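Home » Features » The Long Way Up to Arero

The Long Way Up to Arero

10/4/20

The first thing you notice about the old mail road to Arero is how little of it there is. A strip of grass, a line of stones, a gap in a hedge where a gate used to hang. I walked right past the start of it twice (there is a signpost, but it points into a bramble patch) and then a cow showed me the way by standing on it.

I had come in August to walk the whole thing, 46 miles from the river landing at Citden to the upper village, and I had given myself three days, which was cheeky. The mail carriers did it in two, with a sack on each shoulder, in boots I wouldn't wear to the mailbox!

What a road it is, though. For the first few miles it runs along the river flats, through hay meadows so full of grasshoppers that the ground seems to fizz. Then it swings left at a ruined lime kiln and starts to climb, and it keeps climbing, past sheep pens and a chapel with no roof, until you come out on a shoulder of hill and the whole valley is lying there behind you with its barns and its bends. I sat down and ate both my sandwiches at ten in the morning.
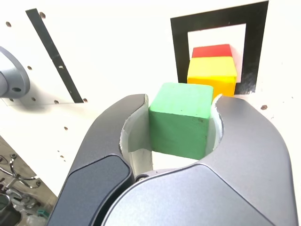
The carriers had their own names for every stretch, and a good many are still in use. The climb out of the flats is the Collar. The long level bit after it is the Thank You. There is a boggy dip called Gillies, where the path crosses nine little streams one after another, and where I filled one boot at the second crossing and the other at the sixth. Walk it in a dry spell if you can. I loved it all the same. The water is the color of tea and there are tiny yellow flowers all along the banks, and wherever the crossing gets tricky somebody long ago set a flat stone in just the right place for your foot.

You sleep at Grandex, more or less in the middle. It was a post station once, with stabling below and a sorting room above, and now it is a guesthouse with thick walls and a stove you will want even in summer. The old sorting shelves still run the length of the dining room, and the owners keep jam in them. Ask for the room at the back. It has the small window, but you wake up to the sound of the spring running into the trough, and I can't think of a better alarm clock.

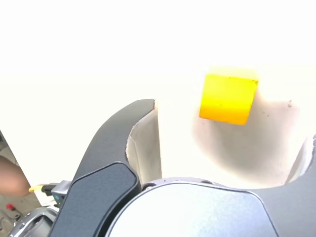
A small yellow cube beside the pale inner padding of a gripper.

Day two is the big one. Above Grandex the road stops pretending to be a road and turns into a staircase, cut straight into the rock in places, and it goes up to the pass at 2,735 feet. I took it very slowly. I stopped to look at ferns. I stopped to look at a beetle. At the top there is a stone bench facing the wrong way, toward the cliff, and it took me a minute to work out that it faces away from the wind. The carriers knew what they were doing.

From there it is all downhill on short springy turf, and you can see the roofs of Arero for hours before you get to them. I came in late on the third afternoon with sore knees and a sunburned neck, and the bakery was still open. They sell a flat bread there with onions pressed into the top, and I bought one for that evening and two for the bus.

If you go: the bus back to Citden leaves from the square in the morning and again after lunch. Take a paper map, as the phone signal gives out at the lime kiln. Spare socks for Gillies. Book Grandex well ahead in summer, and bring cash for the jam.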